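Drativard Cord Reuse Project
Progress report to the Soltora fund
Posted 6 June 2022 by Rocío Herrera

Hi all, and thanks for your patience with this one (I know you were hoping for it a bit sooner!). When I wrote to you in March we had a shelf full of donated power cords, no system, and a lot of good intentions. We're in much better shape now, so let me tell you where the money went and what's still bugging me.

The big news is that we've sorted and packed 196 cords since the last report. Every one gets untangled, looked over from plug to plug, wiped down and coiled before it goes anywhere near a box. We tried a few ways of coiling and ended up with a long, loose oval, which sits nicely in the cartons and doesn't put a hard bend in the cord at either end. Tight little bundles look tidier, but I've stopped fighting for them. 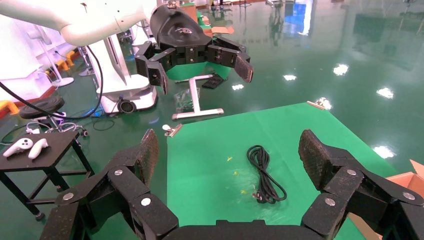

Girnis wrote back after the March report that the schools would much sooner have a plain cord with a label on it than a fancy one without, and could we please stop mixing lengths in one carton. Fair point! Labels went on everything from then on, and short and long cords now travel separately. It slowed us down for a while and I was grumpy about it, but the returns have almost dried up, so I've come around.

On to the work area. You paid for the green covers and the clips, and I want to say again what a difference they make. Black cords on a dark bench were a headache, you'd miss a nick in the jacket or put a plug down and lose it. On green you see the cord right away. The clips were an afterthought in the budget (the cheapest line in it, too) and they've saved us so much tugging and straightening. The cover does pick up bits and specks as the day goes on, so shaking it out is now part of closing up. The creases I have given up on. I ironed one cover, once, and never again.

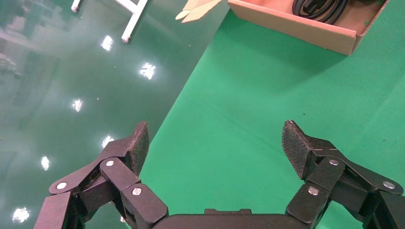

The green cover and the shiny floor next to it.

We also had a long back-and-forth over cartons. The Hauser ones we started with were deep, and whoever was packing had to fish around in the bottom to get the last coils lying flat. We've moved to low-sided brown cardboard boxes with flaps that fold right back out of the way. The box goes at the far end of the table, cords in front of it, and you just work your way across.
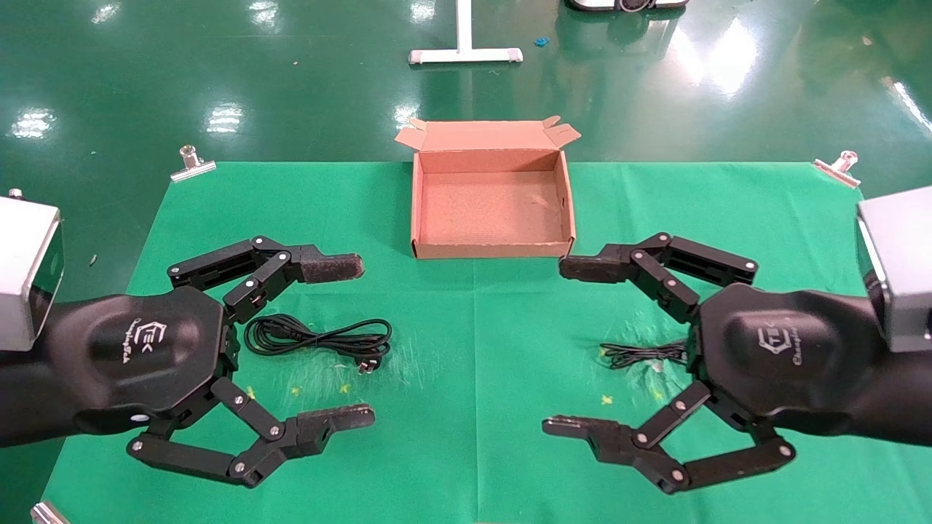
The low ones hold less, so we go through more of them, and that's the main reason the packing line in the budget has crept up. Total spending to date is $2,995. I'm comfortable with that, but I'd like to move a little from printing to cartons if you're okay with it. Let me know!

Still open: 9 cartons are packed and waiting for pickup, and 2 of the schools haven't confirmed a delivery address. I'm also behind on the written packing guide. There's a draft, it's mostly arrows and crossed-out bits, and I'll send it over once somebody besides me can read it.

Recent updates
March report: shelves, sorting and a lot of knots
How we label a cord
What we can and can't take as donations
Carton sizes compared

Contact: Rocío Herrera, Drativard Cord Reuse Project | © 2022 Drativard | Back to top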